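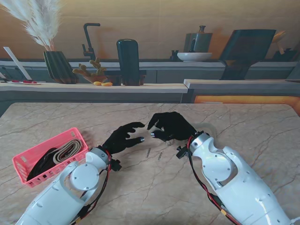 Gruvetti cell, left and right hands over the marble table.

Subject: Re: [cell-safety] right hand won't let go
From: Rasmus Toom
To: cell-safety list

Hi all,

Quick version for people reading on the train: the stop button on the Gruvetti cell stops the arms. It does not stop the hands. We have had this cell since August and I found out by pressing the button.

The long version. I was running the two-handed handover, where both hands hold the ridged gray cylinder and the right one is supposed to release first. The release command went out and the right hand took it as a suggestion. Motor current climbed to 800 mA and stayed there, very steady, the best regulated thing this cell has ever done. I hit the stop. Both arms froze like good citizens and the right hand went on squeezing for 285 seconds, until I pulled the hand supply at the wall.

No one was hurt. The cylinder will never be quite the same. 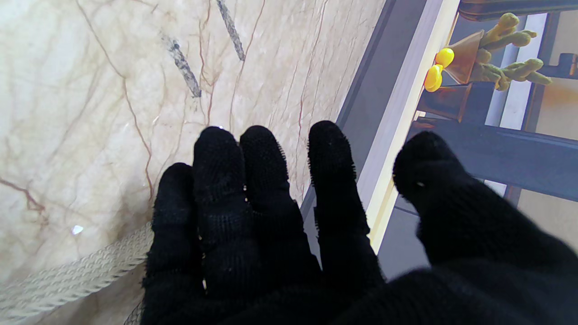
480 words, 3 min read

I blamed the gloves first. The knit sheds at the fingertips, you can see the fuzz on any of the wrist camera views, and I was fairly sure a thread had worked its way into a finger joint. I took the right glove off and found no thread anywhere. I then put it back on, a job that takes longer than writing this message.

Next suspect was the handover script, mostly because I wrote it. The log has the release leaving the controller on time. It also has the hand reporting "position reached" while it was still closed, which is a bold thing for a hand to say. I restarted everything and tried again with the bag pick, fingers open and pointing up at the mesh, and got the same fault on attempt 7. Two different tasks, so the script is off the hook and so am I. 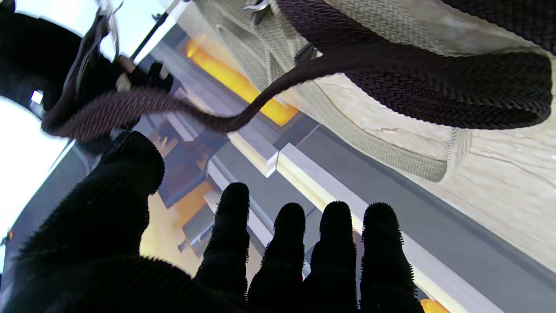

Ojārs Vītola wrote:

> Rasmus, before you swap any hardware, look at how the stop
> circuit is wired. On the Kollport cell the hands had their own
> supply, and the Jisgate relay only cut the arm side. The drawing
> said otherwise. The drawing was very pretty.
>
> Also check the watchdog setting in the hand firmware. If it
> is 0 that means "never", not "right away". We lost 2 days to that.
>
> And please don't run it with anyone reaching in there until
> you know. A stop that stops half the machine is worse than
> having none, people trust it.
>
> Ojārs

You were right on both counts, and I would have enjoyed it more if you had been wrong on one. The hand supply comes straight off the wall strip, upstream of the relay. The watchdog was set to 0. So when a hand loses track of its controller it keeps doing the last thing it was told, forever, with great loyalty.

I still can't explain why it loses track in the first place. The wrist connector on the right is my favorite at the moment. I wiggled it for a while and got nothing, so of course it will fail again once there are visitors.
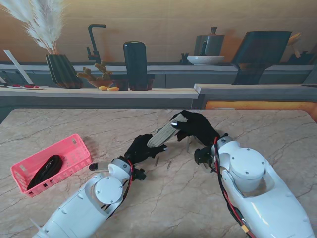
Kollport, 2022-10-21

I came over this morning to copy Ojārs's relay box, and it's a simple enough thing that I'm embarrassed. One extra contact, hand supply through it, done. The catch is that a hand with no power stays shut on whatever it was holding. If that is your finger, you want the manual release, so I've asked Ozoliņš for the release tool and will hang it outside the cell, on a hook, with a label.

Until the rewiring is done, the Gruvetti rules are:

Nobody reaches between the hands with the wall strip on.
Watchdog stays at 2 seconds. Do not set it back to 0 to make the warnings go away.
If a hand sticks, stop button first, then the strip, then call me.

If you have a Jisgate relay in your own cell, please press your stop with a hand closed on something cheap and report back. Foam is good. I can't recommend the cylinder.

Rasmus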